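Orhun Türkmen
@orhunturkmen

I have worked 13 years in hotels and now I run the linen room of a small one in Wenddale. People often ask me how to keep towels soft at home, so I will write what I know in a few posts. My English is careful but slow, please be patient.

1/ Most people use too much detergent. For a normal load of towels, I use half of what the bottle says. What does not rinse out stays in the cotton, and it makes the towel stiff and a little gray.

2/ I stopped using fabric softener on towels in my second year. The towel feels nice in the hand, but it moves the water around on your skin and does not drink it. My first boss, Zdenka Spahić, kept one softened towel in her office to show this to every new person.

3/ If your towels already have this problem, wash them one time hot with no detergent at all. Look through the glass of the door. If you see foam, it is old soap coming out. Repeat until there is no foam. My own towels needed three washes the first time, and I was ashamed.

4/ Do not fill the drum. I leave the space of one open hand on top. At work we had a machine which everybody filled to the door, and the towels in the middle came out with dry spots. Dry spots, after a wash!

5/ Before drying, take every towel by two corners and snap it hard, like a flag. The loops stand up again. It takes one minute for the whole load. Kastriot from the night shift does it so loudly that guests have called the reception.

6/ About the dryer: medium heat, and take them out when the hem is still a very small bit damp. The hem is always last. If you wait for the hem, the rest is already too dry and feels like toast.

7/ Line drying is good too, but then they will be rougher. I put them ten minutes in the dryer on cold air after the line. If you have no dryer, snap them again when you take them down.

8/ Colors. New dark towels I wash alone for the first three times. Purple and red are the worst, in my experience. In September we bought 169 burgundy hand towels for the spa, and 159 of them went in together with the white bath mats. We have pink bath mats now.

9/ Many of you asked about vinegar. I use it sometimes when the water is hard, half a cup, in the rinse. Never together with bleach, please. This is dangerous and I am not joking.

10/ For folding: in half the long way, then in thirds. The fold goes to the front of the shelf and the open edges to the back. Put the fresh ones under the pile and take from the top, so that all of them get used the same.

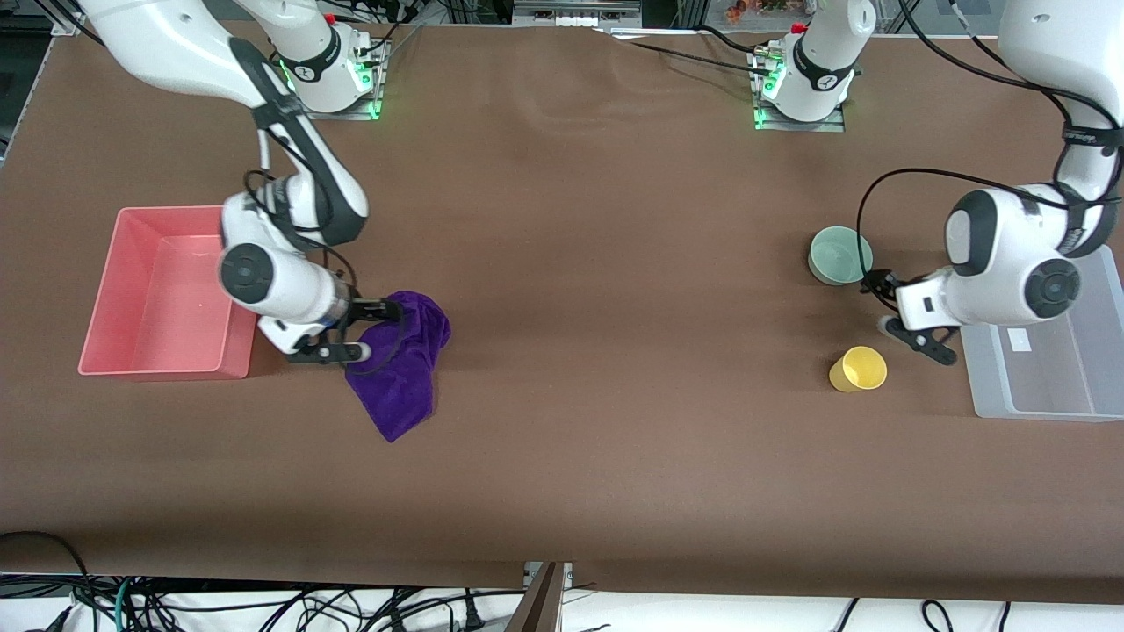 11/ Somebody wrote to me that folding is a waste of time for a family of five. I agree, a bin or a basket is fine. Only let them cool down before you put them in, and do not press them.

12/ Tomorrow I will write about bed sheets and the fitted corner, which I learned very late. If you have a stain that does not go away, write me what it is and what you have already tried on it.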